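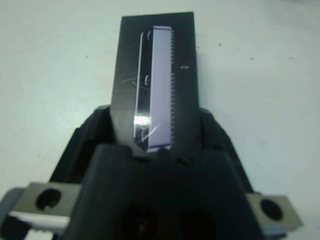

Saturday, June 27, 2020

I have spent the whole morning on things which are not important, and I am quite content about it. My mother called at eight and asked if I am eating enough vegetables — I said yes, and after this I felt obliged to make it true. So I took everything out of the kitchen drawer to see what I own for cutting. I always forget how fine the row of teeth is on the dark piece, all along one side of the pale strip, like on a very small comb. There are also some faint scratches across the dark part, on the left. The printing is so tiny that I could not read it even with my glasses on, only guess that they are letters.

In the afternoon I walked to the market on Stoyanova Street and bought carrots, one cabbage and 200 grams of the white cheese. Mirjana Kovačević was in the lineup in front of me with her grey coat, in June! She told me she will move to the coast in August. I was surprised how much it made me sad. We were neighbours for four years and mostly we spoke about the garbage days and whose turn it was to shovel.

For supper I made the salad from my aunt's notebook. She writes "a little vinegar" and never says how little. I put too much, then more carrot, then it was too much salad. I brought half of it to Mirjana in the blue bowl. She gave me in return a jar of plum jam — the label says 44, and she does not remember what she meant by it.

Tomorrow I must wash the curtains and write to the landlord about the tap.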